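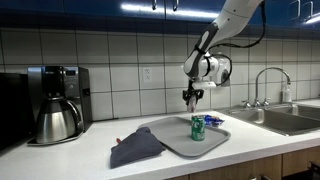
How to Build a Town Your Story Can Live In

Home › Writing Craft › Setting

I love making up towns. Give me a rainy evening and a pencil and I'll happily name every street in a place that doesn't exist! If your novel takes place somewhere you invented, a little planning early on will save you a lot of flipping back through chapters later.

Start with the name

Say it out loud a few times. My current draft is set in Denbridge, a river town, and I knew it was right when I could hear a bus driver calling it. Its neighbor started out as Denham, which was a disaster - I mixed them up on nearly every page. Now it's Skoslow, and I haven't slipped since. Give places that appear together different first letters and different lengths if you can.

Draw an ugly map

You only need a river, a main road and the spots where your characters spend their time. Put in travel times, too. In my book it takes 12 minutes to walk from the school to the bridge, and that one number has fixed three scenes for me. Don't worry about scale yet.

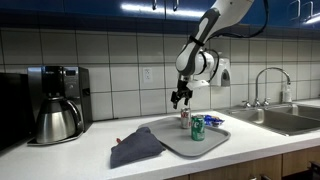
Once the map exists, pick 2 places that your characters will go back to again and again. Mine are the ferry office and a bakery called Nisbet's. Write half a page on each at different times of day. What does the bakery smell like at 6 a.m.? Who's in the ferry office at closing time, and why haven't they gone home? Most of this won't make it into the book, but you'll be amazed how much easier dialogue gets when you know where the door is.

Give the town a grudge

This is my favorite part! Real towns argue. Denbridge has never forgiven Steltberg, up the valley, for getting the railroad station. It hardly matters to the plot, but people bring it up at weddings, and it makes them sound like they've lived there forever.

Keep a town sheet

Every time you mention a street, a shop or a distance, write it down with the chapter number. My manuscript is 325 pages now and the sheet is only 9 lines longer than it was in October, so it really isn't much work. When you revise, read the sheet first and then check each chapter against it. I found a church that had moved across the river between chapters four and seven - and the poor bell ringer had moved with it.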